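# Setting up a shared cell for two arms

Last changed October 6, 2019

These are the house rules at Hurkville for any bench where two arms can reach the same work. Read them before you book the Flusar bench, even if you have run single-arm jobs there before.

## Before power

1. Check that each mounting plate is tight on the table. If a bolt turns by hand, stop and tell the bench lead.
2. Lay the mat flat between the arms and put the work on it. Keep tools off the mat.
3. Move both arms slowly by hand through their full reach. Watch the cables at the wrist – they need slack at the far end of the move, but a loop must not be able to catch on the work.
4. Agree who holds the stop button. That person does nothing else during the run.

## Zones

Split the table into a left zone, a right zone and a shared strip. Only one arm may be in the shared strip at a time unless the job sheet says otherwise. The waiting arm parks with its gripper clear of the strip.

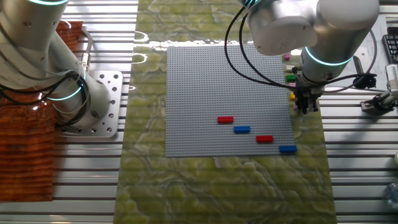
Set the speed limit for the shared strip to 80 mm per second. Outside it you can go up to 286, but start slow on a new program and raise the speed only after three clean runs.

## Small parts

Bricks and other small parts go down in the order given on the job sheet. Don't straighten a part by hand while either arm is live, however small the error. Pause both arms, wait for the holding state to show on both, then reach in.

Log every pause under job code 19 in Plimau. Empty entries get sent back.

## After the run

Park both arms, cut the power and put the parts away. The Marquez grippers need their pads checked every 3000 cycles; the count is on the bench log, last reset in February.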